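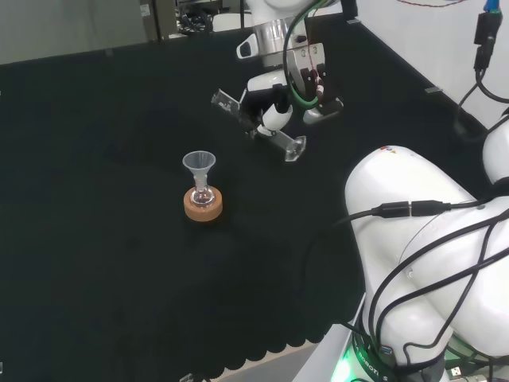
Imum Pouring Set -- flask, cork ring, funnel, cylinder

Small bench set for measuring out and pouring. Sold as a set or seperately, see below.

In the set:
Round-bottom flask, clear glass, small
Cork ring stand, light tan
Plastic funnel, translucent, wide mouth
Graduated cylinder, clear glass, hexagonal base, pour spout

Cork ring is the bit people reorder. Flask sits right down in it and stays put, even on cloth. Wipe it, don't soak it. Color varies batch to batch, some come darker.

Funnel stem drops straight into the flask neck. Lift it slightly if the pour slows down -- air has to get out somewhere.

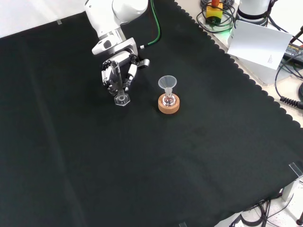

Cylinder base is plastic and comes off for washing. Push it back on all the way before you stand it up. Read at eye level, bottom of the curve. Not for heating, any of it.

Ships from Ovthorpe in 2 boxes, glass packed apart from the rest. Allow around 4 working days. Schools ordering for September please get orders in early, we ran out of rings last year and Godinho couldnt send more til term had started.

Spare rings come in packs of 4. Old Distton funnels fit this flask too, no need to replace them.

Breakages on arrival: keep the packing, write to Tomás Nogueira at the order desk with your order number.

Page updated April 2018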